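Search tickets Search Advanced

Category: Network and Wi-Fi > Drops and slow connections

Wi-Fi drops in back rooms after access point replacement

Opened by: Loan Lương, Drurneston office
Assigned to: Vidar Forsberg
Status: Resolved

Loan Lương wrote:

Since the new Plukar access point went in on the second floor, laptops in the two back rooms lose Wi-Fi several times a day. The icon still shows a connection but pages stop loading. It comes back after a minute or two, or right away if you turn Wi-Fi off and on. Phones do it too. The front rooms are fine. Wired desks are fine.

I have restarted the access point twice and the router once. No change.

Vidar Forsberg wrote:

Thanks. Please send the following:

- the time of the last few drops
- whether the laptop still has an IP address during a drop
- which channel the access point is using on each band

Leave the settings alone for now. If more than one thing changes at once I can't tell which one did it.

Loan Lương wrote:

Drops today at 9:40, 11:15 and just after 2. I ran ipconfig during the last one. The address was 169.254 something, so not one of ours. Channel is 3 on the 2.4 band and automatic on the 5 band.
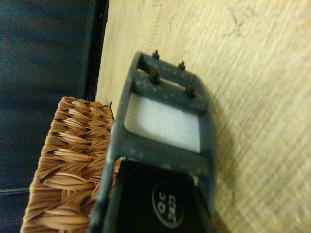
Arsen also says the shared printer went offline at the same times, but only the one on Wi-Fi. The wired printer kept working through all three.

Vidar Forsberg wrote:

A 169.254 address means the laptop asked for an address and didn't get an answer. So the radio link may be all right and the problem is with DHCP. I looked at the router remotely. The pool has 100 addresses and over 13 are free, so it isn't running out.

Next test. On one laptop in the back, set a fixed address outside the pool and use it for the rest of the day. Ülle can give you one from the list. Keep a second laptop on automatic next to it.

Loan Lương wrote:

Done. The laptop on automatic dropped at 10:20 and again at 12:50. The fixed one stayed up both times. At 3:30 the fixed one could reach the printer but not the internet for a minute.

Vidar Forsberg wrote:

That helps. The event log on the automatic laptop shows it got an offer from 192.168.0.1 at 12:50. Our router is 192.168.18.1. Something else on your network is handing out addresses. Is there an old router or extender plugged in anywhere?

Ülle Vasiliauskas wrote:

There was an Isaksson extender in the back hall before the new access point. I thought it had been taken out. I'll check on Tuesday when I'm in.

Ülle Vasiliauskas wrote:

Found it behind the file cabinet, still powered and still cabled to wall port 13. It has the same network name and password as the new one. I unplugged the power and the cable and labeled it.

Vidar Forsberg wrote:

That explains the back rooms. Laptops there were moving between the two units, and the old one had been reset at some point and was running its own DHCP server. Please renew the address on every laptop in the back (ipconfig /release, then ipconfig /renew) and restart the Wi-Fi printer.

I also moved the 2.4 band from channel 3 to channel 1. Channel 3 overlaps with both 1 and 6.

Loan Lương wrote:

No drops for two full days. Printer is fine too. OK to close.

Vidar Forsberg wrote:

Closing. Port 13 is now disabled on the switch. If you need it for a desk later, open a new ticket and reference this one.

Tags: wi-fi, dhcp, access point, extender, drurneston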